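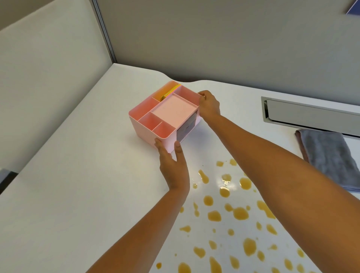

Pink desk organizer, both hands on it.

Sunday, after lunch

Writing this up before I forget, as the Stindmont walking guide goes to layout soon and I'm the only one who has been up there with the draft in hand. Short version: the route works, the timings don't, and the ferry section needs a complete rewrite.

I took the early bus from Veva. The driver sells tickets in cash only, and he was pretty grumpy about my big bill, so let's put that in the box at the top of page 2 where people will see it. The ride is lovely once you're past the cement works - sit on the left! You get the lake the whole way up, and then the old town pops out above the trees right before the last stop.

Our draft says the walk from the bus stop to the upper gate is "a gentle stroll." It is not gentle. There are 200 steps according to the sign at the bottom, with one bench partway, and I used the bench. I'd call it a steep climb and mention the road around the back for anyone with a stroller or bad knees. The road is longer, but it's shady and it has a drinking fountain (working, good cold water).

The lookout is still the best thing in town, no argument from me. The height on the plaque is 681 meters, and we have a different number in the draft, so go with the plaque. Morning light is behind you for photos of the lake. By noon it was hazy and the tour groups had come up, so I'd move the lookout to the first stop and push the market to second. That also fixes the problem we had with people getting to the market before the cheese stalls open.

Market notes: the covered half is open, the outdoor half was all fenced off for paving. I asked at two stalls when it would be done and got two different answers (spring, and a shrug). Leave the outdoor half on the map in gray for now. The walnut pastry from the corner stall is worth the line. I bought one for the bus home and it didn't make it to the bus.

Ferry to Minhas. OK, this is the messy one. The timetable we printed last year is the summer one, and in December the boat only goes when there are enough passengers. The ticket window opens at 11, and they decide then. So we can't send people down there at nine thirty and promise them a lake crossing. My suggestion is to make Minhas an optional afternoon and give the bus as the backup. I did get across, and the village was quiet and very pretty, but the cafe by the landing was shut and there wasn't much else open. Bring a sandwich.

Tested the Prurnosico audio tour on the way around too. The voice is nice, the stories are good, but it lost my position twice in the narrow streets and started telling me about the chapel while I stood outside a shoe store. Download it before you leave Veva, signal is poor past the tunnel. I'd keep it as a mention in the back and leave it out of the main route.

Still to do:
Redo all the walking times with the climb counted properly.
Check the late bus back. The board at the stop and the leaflet disagree, and I took the one before it to be safe.
Find out if the chapel is open on weekdays, the door was locked and no hours posted.
New map with the back road marked.
Ask for the winter ferry phone number, the one in our draft just rings.

I've left my marked-up copy in the tray with the receipts. The coffee stain on page 4 is mine, sorry, the text under it is fine and doesn't need changing.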